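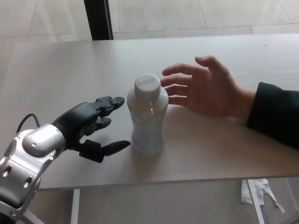 According to Leonora Talavera, Plarkis never was a metal band at all, just "a loud folk group with one distortion pedal between them." Most listeners file them under doom or sludge anyway, and so does this article.

**Plarkis** are a heavy rock band from the harbor town of Fajardo. Formed as a school trio, later a four-piece. Known for slow tempos, long songs, sung parts in two-voice harmony. Two studio albums, one live album, a handful of split singles. On hiatus as of 31/12/2020.

## History

### Early years

Started by Iulian Ardeleanu (guitar, vocals) and Maribeth Quiambao (drums) while both were still in school. First bassist left before any recording was made and is not named on any release. Rehearsals in a boat shed, then above a bakery. The bakery slot was early evening only, which is usually given as the reason the early songs are short.

Róisín Noonan joined on bass after answering a card in a record shop window. She had played fiddle before, not bass. Learned the set in a few weeks, on a borrowed instrument. The harmony singing dates from her arrival; before that Ardeleanu sang alone, mostly shouted.

The first demo was a cassette with 6 songs, sold at shows. Two of them were re-recorded for the debut. The other four have never been reissued and the band has said more then once that they won't be.

### *Salt Ledger*

Debut album, released on the small label Listel. Pressed at 1,000 copies, sold mostly by mail and from the merch table. Recorded live in one room with vocals added after. Quiambao's drums were tracked with very few microphones, and reviewers either loved that or complained about it. The opener, "Low Bell," became the usual set closer.

Reviews were mixed to good. Common complaints: too long, lyrics buried. Common praise: the bass sound, the last two songs. A second pressing followed with a different sleeve color and a corrected track list (the first pressing has sides A and B swapped on the label).

### Second guitarist and *Idodel*

Princess Buenaventura joined on second guitar after touring with the band as a sound engineer. Her first show as a member was a festival set in October, played without a soundcheck.

The second album, *Idodel*, is named after a made-up place in one of Noonan's lyrics. It has four songs. The longest, "Tar and Feather Grass," takes up all of side two. Slower than the debut, quieter in places, with some acoustic guitar. Fans of the first record were split on it. Buenaventura wrote the riff for the title track before she joined and had offered it to another group, who turned it down.

Listel pressed about 2,000 copies. These sold out, and no repress has been anounced.

### Touring and live album

The band supported *Idodel* with a long run of club dates, first as a support act and then as headliners in smaller rooms. Ardeleanu lost his voice partway through and Noonan took over all lead vocals for the rest of the run. Several songs were dropped to a lower tuning for this and stayed there.

The live album, *Above the Bakery*, comes from this period. Despite the title, no part of it was recorded there. Mixed by Buenaventura from desk recordings. Crowd noise is low throughout, a few between-song remarks left in, including one about a parking ticket that some fans quote back at shows.

### Hiatus

Shows were canceled, then the rehearsal space closed. A short statement from the band said they were "stopping for now" and gave no date for a return. Quiambao has since played on sessions for other groups. Noonan has gone back to fiddle. Material for a third album exists in rough form, per Ardeleanu, but he has not said how much of it.

## Musical style

Usually described as doom metal, sometimes sludge, sometimes heavy folk. Low tunings, long fades, few solos. Drum parts tend to sit behind the beat. Vocals are clean on most songs after the demo. Harmonies are close and often in parallel, a habit Noonan says comes from church singing.

The folk question comes up a lot. "Low Bell" borrows its verse melody from a rowing song local to Fajardo, and the closing section of "Tar and Feather Grass" is a slow reel. The band themselves use "heavy rock" and not much else. Lyrics deal with weather, debt, boats, and family arguments. No lyric sheet came with the debut, so fan transcriptions differ, in some lines quite badly.

## Members

Last known lineup:

- Iulian Ardeleanu: guitar, vocals
- Maribeth Quiambao: drums
- Róisín Noonan: bass, vocals
- Princess Buenaventura: guitar

## Discography

Studio albums

- *Salt Ledger* (Listel)
- *Idodel* (Listel)

Live albums

- *Above the Bakery* (self-released)

Other

- Untitled demo cassette
- Split singles, various labels. List incomplete, pressing details needed for most of these.

## Notes

The name Plarkis has no agreed origin. Ardeleanu has called it a misread word on a shipping crate. Quiambao says it was the name of a dog. Older flyers spell it "Plarkiss," and at least one split single carries that spelling on the spine but not on the front.

Not to be confused with the dance act of the same name, who changed theirs after one single.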